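We got to the Corness open day a little after the doors opened and parked behind the Lusow building, where there were still spaces. Entry was free. Coffee was two dollars and came in a paper cup with the Akex name on it.

The ground floor was mostly sales tables. I spent my time upstairs in the whiteboard room, where you could sit down and try things out. Kauko Hämäläinen runs it and has been with Lightfoot for 34 years. He gave a short talk on why boards go gray. Ink that stays on too long leaves a shadow that a dry eraser just pushes around, and he said most offices clean theirs far too seldom. After that we were left to handle the pens and boards ourselves.

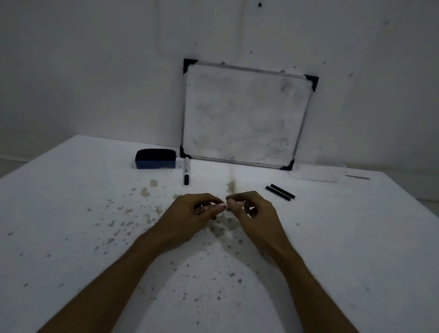

Small whiteboard at the back of the table, against the wall.
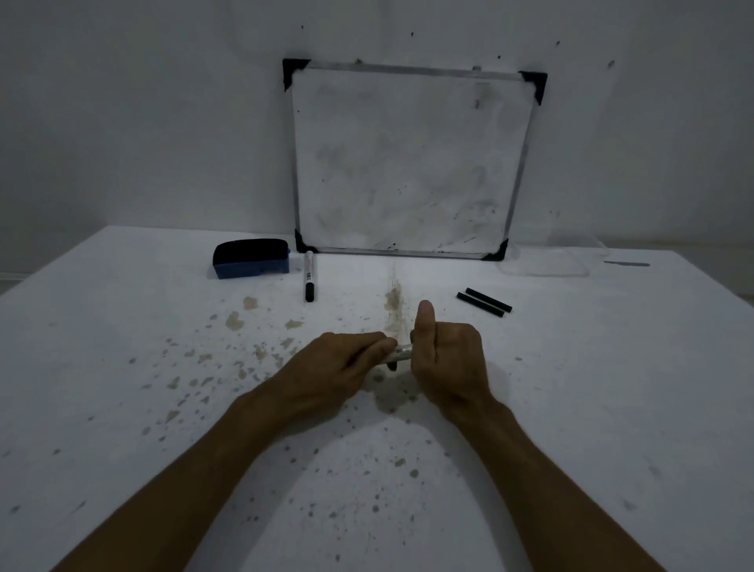 Kauko's advice for a board at home was to wipe it with a damp cloth once a week, dry it, and store pens flat with the caps pushed on all the way. He doesn't like spray cleaners for everyday use. I asked about refillable pens, and he said they pay off in a school but probably not in a kitchen.

Lunch was soup and rye bread in the canteen. The line was long by noon, so go early. The warehouse tour left at 3 and was limited by the size of the elevator. We missed it.

The next open day is in August. Bring a sweater for the upstairs rooms, and use the side entrance if you have a stroller.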